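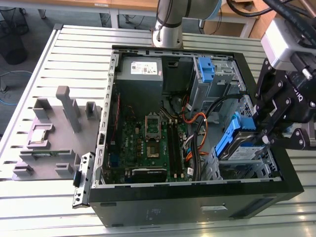

Is an old office desktop worth opening up before it goes to the recycler?

Sometimes, and mostly for the drive. The rest is usually worth less than the hour you spend on it, whatever the listings say.

Speaker notes – "Parts is parts? Stripping old desktops without fooling yourself"
Tuesday session, 45 minutes including questions

Start with the question and the answer. Leave them up. Let people disagree quietly.

Introduce myself in one line. I look after old kit for Hemmin. Buppha Wannasri is in the second row and will correct me on prices.

1. The claim we keep hearing

Every few months somebody sends me an article saying there is a small fortune in a cupboard of dead PCs. Gold in the contacts, copper in the cables, a market for every part. I have been hearing it for years and I still drive the same car.

Read out the Ornska leaflet, the bit about "hidden value". Pause. Ask who has been paid any of it. (Last time two hands went up, and one of them was joking.)

2. What we did

We had 142 retired desktops from the Wolter offices. We took 53 of them apart properly and sent the rest away whole. Sunee Sangkhawat kept the times. I did not get to see her sheet until the end, which was her idea and a good one.

Say clearly: this is one batch, one building, mostly the same age. Don't let anybody quote it as a law of nature.

3. Laying it on its side

Back to the opening slide for this part. Tower flat, side panel off, inside facing up. I know people who work on them standing up. They are also the people who drop screws into the power supply.

Point out the drive caddy, the blue plastic one, lower right. It's partly in the bay. Coloured plastic in a case like this generally marks something you are meant to get hold of, and there's a blue latch at the top of the drive cage as well. I'm grumpy about most case design but I'll give them that one.

Then the cables. Look at the thick black ones looping over on the right. Cables like that are where the time goes. Trainers tell you to "simply disconnect the drive". Simply! Your knuckles are against the metal and the plug has been in there since the machine was built.

Rule we settled on: hold the plug, never the wire. If there's a clip, press it before you pull. If you can't see the clip, get a torch.

4. The empty socket

The processor socket on this board has nothing in it. Ask the room what that does to the value. Somebody will say "nothing, you can sell the board". Ask them to whom.

A bare board with no processor can't be tested without finding a processor that fits it. So you borrow one, fit it, add paste, find a screen, and discover it's nearly lunch. We stopped testing bare boards in the first week. Buppha thinks we stopped too early. She may be right, she has sold more of them than I have.

Also: open sockets can have delicate contacts. Cover them if you mean to sell, and if you don't mean to sell, stop fussing.

5. Power supplies

Short section, be firm. Unplug from the wall, wait, take the whole unit out by its screws, put it in the box. Do not open the metal housing. I don't care what the video said. The parts inside can hold a charge after the plug is out and there's nothing in there worth having.

Read the rating sticker before you reuse one. A sticker tells you what the maker promised when it was new. It's not a health certificate.

6. The drives

The only part I'd insist on. The money is poor but the data is somebody's wages, letters, medical appointments.

The usual story is that the last owner "wiped everything". I believed this once. Treat every drive as full until you've dealt with it yourself. Write down the serial number, match it to the machine, wipe or destroy, sign for it. Lekance offered to take ours unlisted, to save us the bother. We said no thank you.

Check for a second drive. People find the first one, feel pleased and close the lid.

7. Did it pay?

Sunee's sheet goes up here. Don't read it out, it's long. Memory was quick to pull and sold. Drives took longest because of the paperwork, and I'd keep it that way. Heatsinks and loose cables went for scrap and did not cover the biscuits.

The leaflet talks about batches of 1000 machines and a proper line to feed them through. Fine, maybe the sums change. I haven't seen the sums. If anybody here has, I'd like a copy, with the labour left in.

Questions. Likely ones:
– Laptops? Different job, glued batteries, ask Buppha.
– Can we keep the screws? Please do, we have jars of them.
– Would I do it again? The drives, yes. The boards, ask me in November.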